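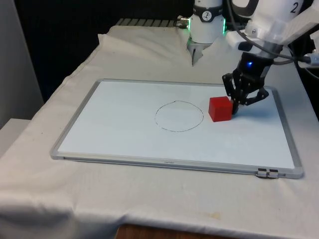
One reader from Plomitz asks why the marker comes off a whiteboard so easily, when the same marker stays on a shirt for a long time. It is a very good question, and the answer is in two parts: the board and the ink.

## The board

A whiteboard looks flat, and it also feels flat. Paper feels flat too, but paper is made of tiny threads, and between the threads there are many small holes. When you draw a circle on paper, the ink goes down into the holes and stays there.

The top of a whiteboard is hard and very smooth. The ink finds no holes to go into, so your circle stays on top, like a thin skin. A shirt is made of threads, as paper is. Now you know why your parents are not happy about the shirt!

## The ink

Whiteboard ink has three important things in it:

- color, so that you can see the line
- a liquid that dries quickly in the air
- something a little oily, which stops the color from holding on to the board

A permanent marker has no oily part. It has a kind of glue in its place, and this glue holds the color strongly.

## Try it at home

Ask an adult before you start. You need a whiteboard, a whiteboard marker and a dry cloth.

1. Draw one circle on the board. It does not have to be perfect.
2. Wait 3 minutes.
3. Wipe half of the circle with the cloth.
4. Leave the other half until the next morning, and then wipe it.

Was the second half harder to clean? Write down what you noticed. You can also put a small toy on the line and slide it slowly. Does it take some ink with it?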